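Colport School Climate Survey, pupil and staff responses

Data card and read-me

Overview

This release holds the anonymised answers to a questionnaire on friendship, exclusion and feeling safe, filled in by pupils and staff at secondary schools in the Colport area. It was put together for people who plan pastoral care, and for students who need real survey data for a dissertation. The questions cover the school day, the journey home and group chats. They do not cover home life.

The survey was designed by Mercy Waweru and Sandamali Herath. Jarrah Waaka ran the sessions in schools. Murray Dunstan cleaned the data and wrote this card.

What is in the folder

pupils.csv has one row per pupil.
staff.csv has one row per member of staff.
codebook.txt lists every column, the wording of the question and the permitted answers.
changes.txt records corrections made after the first release.

The 2 CSV files cannot be joined at the level of a person. They share a school code and nothing else. School codes are random letters and do not follow the order of visits.

How the answers were collected

Pupils filled in a paper form during tutor time. The form teacher stayed in the room but sat at the front and did not walk between the desks. Each pupil put the form in an envelope and sealed it before handing it in. Staff answered online in their own time, using a link that closed at the end of August.

Forms were typed up twice by different people. Where the two versions disagreed, the paper was checked and the paper won. Handwritten comments were typed as written, spelling mistakes included, and then held back from this release. See the section on comments further down. 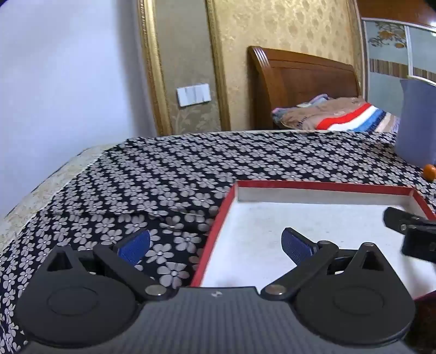 Columns that need care

left_out: how often the pupil felt left out on purpose in the past month. The scale runs from never to most days. In one school the form was photocopied with the last option missing, and those rows carry the flag short_scale. Leave them out of any average.

told_adult: whether the pupil told an adult. This is blank for pupils who said nothing had happened. Blank does not mean no.

saw_it: whether the pupil saw someone else being picked on. Pupils in the same class may be describing the same event, so adding these up will not give you a number of incidents.

age: given in whole years. Pupils under 13 were merged into one group to make them harder to identify.

chat_trouble: unkind messages or being removed from a group. The question did not name any app. A few pupils wrote one in the margin and this was not coded.

Missing answers

An empty cell means the question did not apply. The code NR means the pupil reached the question and left it. The code UC means the mark on the paper was unclear, usually two boxes ticked. Please keep NR and UC apart. Pupils who skip left_out also tend to skip told_adult, and treating them as "never" will make things look better than they are.

Comments

The open comments are not in the folder. Many name other pupils. Researchers with ethics approval can ask Sandamali Herath for a redacted set, which has to be read on site at the Stirkolero office. Notes may be taken away but copies may not.

Limits

Pupils who were absent on the day are not in the data, and absence is one of the things we would expect to go with being bullied. No catch-up session was held. Schools chose to take part, and one withdrew before the visits. The results should not be used to rank schools or to speak for the country as a whole.

Staff answers are thinner than we wanted. Supply teachers and lunchtime staff did not get the link.

Corrections

Version 2 fixes the year group for one tutor group that had been entered a year too high. Warrick Lockyer spotted this. Anything worked out by year group from the first release should be run again.

Use

Free for teaching and research that is not for profit. Please cite it as the Colport School Climate Survey and give the version. Do not try to work out who any pupil or school is. If you come across a row that seems to point to a real child, stop and write to Mercy Waweru before doing anything else with the file.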